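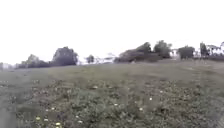
The field at Tondthorpe under a white sky.

Sanna field driving: progress report to the Estier fund
Prepared by Dima Geagea, Novport
July 20, 2023

Hello again, everyone at Estier. Your form asks for progress, problems, money and next steps, and I've more or less stuck to that order, though the problems kept sneaking into the progress part.

Where we are

The main news is that we have 224 driven runs recorded at Tondthorpe! In each one, a person with a handheld controller takes Sanna from a start point out over the grass, around to the tree line side and back again. Sanna saves what the camera sees along with every push of the sticks, and later on we train the driving model to make the same choices from the same kind of view. I said in the application that I wanted the robot to learn from the way people drive over rough ground, with no map and no painted lines to follow, and the field has been a very good place to try that. It has short grass, weedy clumps and bare patches, and it all looks pretty similar from low down.

Of those runs, 180 are good enough to train on. The rest have radio dropouts, or a driver who was still learning the controls (me, quite often), or a stick log that drifted out of step with the video. I've kept the bad ones in a separate folder in case we find a use for them, but they don't count toward the total I promised you.

How the driving is going

I had expected the hard part to be the bumps. The bumps are fine. What gives us trouble is that people drive differently depending on where they stand. If you walk behind Sanna, you see a clump of weeds coming from well above it and you start turning early. If you sit with the screen and see only what the camera sees, you notice the same clump late and turn hard. Both ways get you round, but mix them together and the model learns a sort of mushy half turn that takes it straight into the weeds.

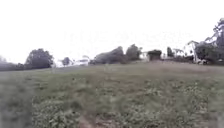 So we changed the rule. Everybody now drives from the screen, with a second person walking alongside holding the stop button, and the walker isn't allowed to give hints. That last bit took some getting used to – it is very hard to watch a robot head for a hole and keep your mouth shut. We re-recorded the early routes this way and the steering looks much calmer already, especially on the long straight stretch where the first model used to wander.

I also asked the drivers to make some mistakes on purpose. They steer a little off the route, then bring Sanna back, and we save only the coming-back part. Without those pieces the model has never seen what to do when it's off the line, and once it slips it just keeps slipping. My first try at this was too polite, with tiny drifts you could hardly see on the playback. The newer ones are bigger and a lot more useful, and also more fun to drive.

What the model can do so far

We set up a test loop of 800 meters, mostly on ground the model had trained on, and let Sanna drive with a person ready to take over. On our last proper test day we had 23 takeovers across all the loops we drove. I'd like that to be a lot lower before I call it working. Most of them came at the far turn, where the right move depends on picking out a particular bit of the tree line, and the model seems to mix up one dark clump of trees with another. We save each takeover as a new piece of training, starting from the moment the person grabs the controller, so at least the failures pay their way. 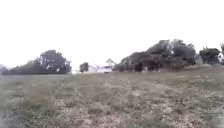
Hazy light makes this worse, I think, although I can't prove it yet. With a flat white sky the trees go to dark shapes and the pale buildings nearly melt away, and I've caught myself hesitating at the screen too. A fair share of our runs were driven under cloud, so I'd really like more sunny ones, with proper shadows on the grass, before anyone draws conclusions. Blur is the other thing on my list. The camera shakes on rough ground and the picture goes soft, and I have gone back and forth on whether to fix the mount or let the model learn to live with it. For now I'm leaving the mount as it is, so the new runs match the old ones.

Money

We're inside the budget. Batteries cost more than I planned for, and travel between Novport and Tondthorpe cost less, because we got into the habit of staying out all day and doing a proper long session. I'd like to move what's left of the travel line over to paying drivers, if you're happy with that. An email saying yes would do, and I can send the spreadsheet along whenever you want it.

Next

More coming-back pieces at the far turn, that's first. After that I want to bring in a couple of drivers who have never touched Sanna, partly to see how long it takes them to get good and partly to check that the model isn't just copying my own habits. I'm also going to write up the screen-only rule as a short guide, so the next group doesn't waste its early sessions the way we did.

You're very welcome to come out and drive a loop yourselves. Bring boots, the grass is lumpier than it looks, and let me know a few days ahead so I can have the batteries charged.

Dima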